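Chapter 5
Looking After a Two-Armed Machine in a Wet Room

What you will learn in this chapter
How to prepare a bathroom cell before power goes on
How to read the joints, cables and hands of an arm by eye and by touch
How to keep a service log that the next person can use
When to stop and call for help

In the first four chapters our machines lived on dry benches, bolted down, with good light and plenty of elbow room. Now we get to take one into a bathroom! If you have never worked on an arm near a sink, you are in for a treat, because almost everything you have learned so far has to be thought through again. The floor may be slippery. The mirror doubles every movement and can fool your eye. Toothpaste, soap and hair find their way into places that shop dust never reaches.

The cell we follow through this chapter is the bathroom room at the Lirkbridge training house. It has a vanity, a sink, a mirror and a two-armed machine with multi-fingered hands. The task program is called Hosex, and it covers small grooming and cleaning jobs at the basin. You don't need to know how Hosex was written. You do need to know what it asks of the hardware: long reaches over the counter, tight turns of the wrist near the faucet, and a great many small grips on light objects.

That last item matters more than beginners expect. A hand that picks up a heavy box does it with a few strong motions. A hand that works at a sink makes hundreds of gentle ones, and the fingers carry most of the wear. At Lirkbridge the finger joints are checked every 1,000 grips and the wrist every 3,000. Write both numbers inside the cover of your log. We will use them again in Section 5.3, where you work out a service calendar for a machine of your own.
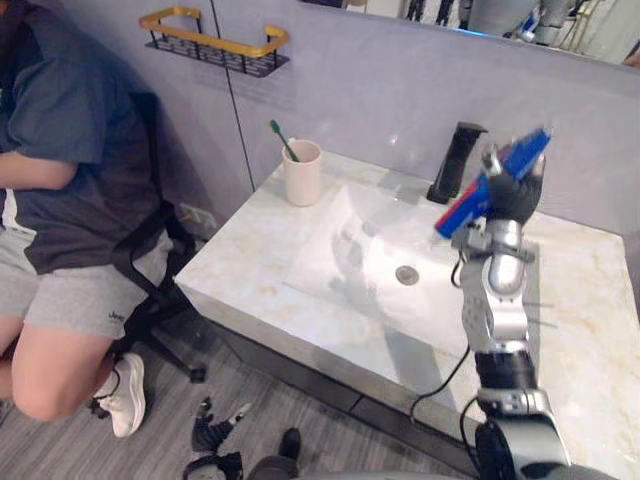 Figure 5.1. A robot hand holding a blue object above the basin. Note the black cables running from the arm across the countertop.

Cables are the best place to begin, and they are my favorite part of any inspection. A cable will tell you a lot if you give it a minute. With the power off and the arm parked, follow each one from the connector to the base with your fingertips. Feel for flat spots, nicks, and places where the jacket has gone stiff. Then look at the slack. A cable needs enough length for the arm's longest reach, but a loop that hangs past the front of a counter can catch on a sleeve, a drawer pull or the other hand. On a vanity you also want the loop kept clear of the basin.

Next come the joints. Start at the base and work up toward the wrist, always in the same order, so that you never have to wonder which one you skipped. Wipe each segment with a barely damp cloth and dry it straight away. Look at the bolts on every ring. If one head sits higher than its neighbors, don't just snug it down by feel — get the torque wrench and the table from Appendix B. Perforated sections get a soft dry brush and nothing else. Never spray cleaner at them.

Leave the hands for last, when you have the most patience. Open and close each finger by hand through its full travel and listen. A healthy finger moves with the same light drag all the way. Grit gives you a faint crunch, usually near the end of the curl, and dried toothpaste feels like a small step. Both clean up nicely with a swab. Log what you found even if you removed it, and put down which finger it was.

One rule applies to the whole chapter. If a person will be seated or standing within reach of the arms during a run, test the stop button before the run starts, every time, and keep it where you can press it without leaning across the machine.

Before you go on
1. Find the service log for the machine you are training on. When were the finger joints last checked?
2. Sketch the path of one cable from the wrist to the base, and mark each place where it bends.
3. Read log entry 357 from the Jilevdale cell, reprinted on the next page. Which joint would you look at first?

5.1 Getting the Room Ready

Dry the counter and the floor before you touch the power switch.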